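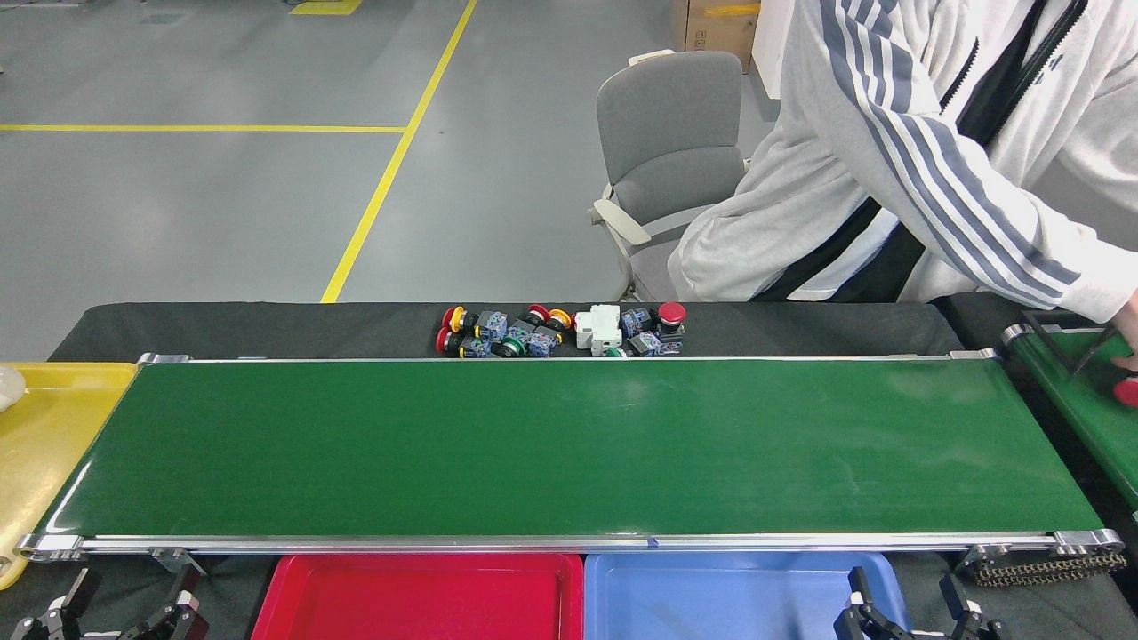
Redaktion Geschichtsportal Wolo

Häufige Fragen zum Salzaufstand von Skistport

Stand: 7.3.25

Was war der Salzaufstand?
Ein Aufstand der Hafenarbeiter und Fischer von Skistport gegen die neue Salzsteuer. Er fand im späten 18. Jahrhundert statt und dauerte drei Tage. Am Ende besetzten Soldaten aus Tasdale den Hafen.

Warum war Salz so wichtig?
Die Fischer brauchten es, um ihren Fang haltbar zu machen. Ohne Salz konnte der Hering weder gelagert noch ins Binnenland verkauft werden. Eine höhere Steuer auf Salz traf deshalb fast jeden Haushalt der Stadt.

Was löste den Aufstand aus?
Im Mai ließ der Zollverwalter 161 Fässer Salz beschlagnahmen, für die keine Steuer bezahlt worden war. Die Fässer standen noch am Kai, als sich die ersten Arbeiter versammelten. Am Abend wurde das Tor des Zollhauses aufgebrochen.

Wie viele Menschen waren beteiligt?
Der Bericht des Stadtrats nennt 2.000 Personen. Die Zahl gilt als zu hoch – Skistport hatte nach dem Kirchenregister damals nur 1.399 erwachsene Einwohner. Möglich ist, dass Bauern aus dem Umland dazukamen. Belegt ist das nicht.

Gab es Tote?
In den Sterbebüchern ist kein Todesfall im Zusammenhang mit dem Aufstand verzeichnet. Ein Flugblatt, das einige Wochen später in Tasdale gedruckt wurde, spricht von mehreren Erschossenen. Es nennt aber keine Namen.

Was geschah mit den Aufständischen?
16 Männer wurden verhaftet und nach Tasdale gebracht. Die meisten kamen gegen eine Geldbuße frei. Drei wurden des Landes verwiesen. Die Prozessakten sind bis auf zwei beschädigte Seiten vollständig erhalten.

Wurde die Steuer abgeschafft?
Nein. Sie wurde im folgenden Jahr gesenkt und galt dann noch mehrere Jahrzehnte. Fischer mit eigenem Boot erhielten auf Antrag eine Ermäßigung.

Steht das Zollhaus noch?
Das Gebäude brannte im 19. Jahrhundert ab. Erhalten ist nur der Keller unter dem heutigen Speicher am Nordkai. Er ist nicht öffentlich zugänglich.

Wo kann ich die Quellen einsehen?
Der Ratsbericht und die Prozessakten liegen im Stadtarchiv Tasdale. Eine Abschrift des Flugblatts gehört zur Sammlung Mohammadi – für die Einsicht ist eine schriftliche Anmeldung nötig. Die Kirchenbücher können auf Mikrofilm gelesen werden.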